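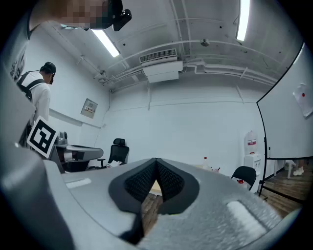

Home Diary Walks Bookshelf Older entries

August, by Mabli Lewis
6 min read

Back late, feet sore, writing this on the bed with my shoes still on. Want it down before it goes.

So. The open afternoon at Faladine. Elis has been on at me for weeks to come and see what he does all day, and I kept saying yes yes and then not going. Went. Train to Llewellyn Road, wrong exit, walked the long way round by the canal in the sun, arrived pink. Sign on the door said Skuvville Project, upstairs, mind the step. Did not mind the step.

I'd pictured a hall with big orange arms swinging car doors about. It's an office. Plain white walls, wooden floor, strip lights, pipes running along the ceiling, a water dispenser. Could have been the place I temped at after college.

Elis met us at the top and talked for ten minutes, very fast, he does that when he's nervous. The gist, as far as I followed: they don't sit and type out instructions for how to pick up a cup. They pick up the cup themselves, by hand, over and over, but holding the robot's hand instead of using their own. The gripper. Then all of that goes to the computer and the robot learns from it. That's the whole job. Picking things up and putting them down. He did a degree for this!

The gripper is grey, chunkier than I thought, with two black finger pads that come together in a V. The pads are a sort of mesh-looking stuff. I wanted to poke them and was told later, later. There's a black and white square stuck up on the side, like the codes you scan for a menu only much blockier. Asked what you got if you scanned it. Elis said no, it's so the computer can work out where it is. A woman next to me wrote that down. I wrote it down too so as not to look idle.

One of them had a camera strapped to the side of the head, boxy black thing. You'd think it would feel odd talking to someone wearing that but after five minutes I'd stopped noticing. Elis wears one some days. Says it gives him a red mark over the ear, and he once got as far as the sandwich shop before the girl on the till asked was he filming her.

Numbers, because Dad will ask. They have done 2,940 goes so far this summer. A go is one pick up and one put down, start to finish. The first 1,000 were all thrown out. All of them! Something to do with the timing being off between one thing and another, I lost the thread there, but the look on Elis's face when he said it. Weeks of lifting cups. He said he went home and couldn't pick up his own tea.

Then the demonstration. They ran it in the other room, door wedged open, us lot squashed along the wall. Proper robot arm this time, with the same kind of gripper on the end, and it had to take a sponge out of a bowl and set it on a tray. Sounds like nothing. It went down, stopped, thought about it (Elis says it doesn't think, I say it looked exactly like my nan choosing a cake), went down again, got the sponge by one corner and carried it over ever so slowly. Big breath from the whole room. Clapping. Then it was asked to do it again and put the sponge on the floor.

More clapping for that to be honest. The second time somebody's little boy shouted DROPPED IT and even the boss laughed. He was from Cenilitz, the boss, they put up the money I think, or own the upstairs, didn't catch it. Nice shoes.

After that we got to try. Queue. I was near the back, behind a retired man who had clearly been practising in his head for the whole talk and wanted to discuss leverage. My turn. It is heavier than it looks and you have to stop your wrist doing what a wrist does. You squeeze, the pads close, and you can't feel the thing you've got hold of, only see it, so I kept squeezing long after I'd already got it. Elis behind me saying slower, slower, slower. I was going slow! I managed to get a bottle from one side of the table to the other, and then it fell over when I let go, and he said that was fine, they keep some of the bad ones. Did not ask if mine was kept. Rather hope so. Would like to think of some robot years from now knocking over a bottle in exactly my way.

Dropped a paper cup as well, but that was before the recording was on so doesn't count.

Asked him after, on the stairs, if it bothered him, teaching a machine to do a thing any toddler can do. He said it had taken him 63 tries to get a teaspoon out of a mug cleanly with the gripper, and since then he's watched toddlers with a lot more respect. Then he said his neck hurt and could we get chips.

Got chips. Sat on the wall by the canal. He showed me his thumb, where the skin's gone hard from squeezing. Told him I had the same from the secateurs. He kept picking chips up with 2 fingers held stiff, like the pads, and didn't know he was doing it untill I said. Now I'm doing it. Did it with my toothbrush just now, dropped it in the sink.

Things to remember:
ring Dad, tell him the 2,940
Elis wants his blue jacket back, it's on the hook in the hall
teh little leaflet they gave out is in my coat pocket, has the next open afternoon in it, Mum might like it if her knee's up to the stairs
send Elis the name of that neck cream

Still light out. Somebody's mowing. Should water the beans but the shoes are only just off now and I'm not putting them on again. Beans can wait for the morning.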